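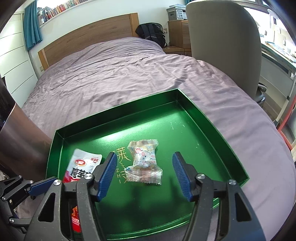
Gripper open over a twist-wrapped candy, green tray.

Prolonus gripper – build gallery
Posted 2019-12-09

Prolonus is a hand-held two-finger gripper built at home over 11 weeks. The linkage started as a drawing in May and has been through five versions. These are working pictures with short notes. Part files are on the Seixas page.

The tray walls are the hard part of this test. A wide approach puts one finger against the wall before the other reaches the candy, so the jaw has to come in at an angle. Both finger pads are ribbed and blue. The ribs are fewer than on the first set, which picked up lint and lost grip on clear film.

Linkage play was measured at the fingertip with the jaws half closed. Version four was poor. Version five uses shoulder screws at the pivots and a tighter bore, and the play is now small enough to ignore for anything in a wrapper. 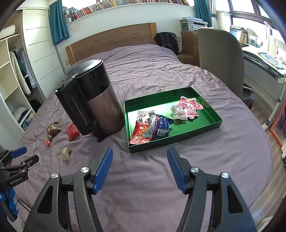
Foil packets behave differently from candy. A candy has a hard center and the jaw stops on it. A packet folds, the pads keep closing, and the trigger gives little back to the hand. Rolis suggested a stiffer return spring on its forum. I tried it, and my hand was tired after seven minutes. The old spring went back in.

Soft bedding is a useful surface for this. The fingertips can be pushed under an edge without damage, and a thin packet can be picked up from flat. On a bare desk the same pick fails more often than not. A chamfer on the tip is next on the list.

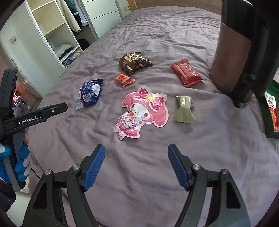
Jaw opening is set by a stop on the rear link. It was first placed for small items and then moved out, which costs some closing force at the widest point. Larger packages are taken by one edge for now – a full-width hold would need longer fingers and a new set of links.

Open items: tip chamfer, a cleaner stop, and a pad that can be changed without taking out the pivot screw. Printed link spares are stored in the Flerninico box with the old pads.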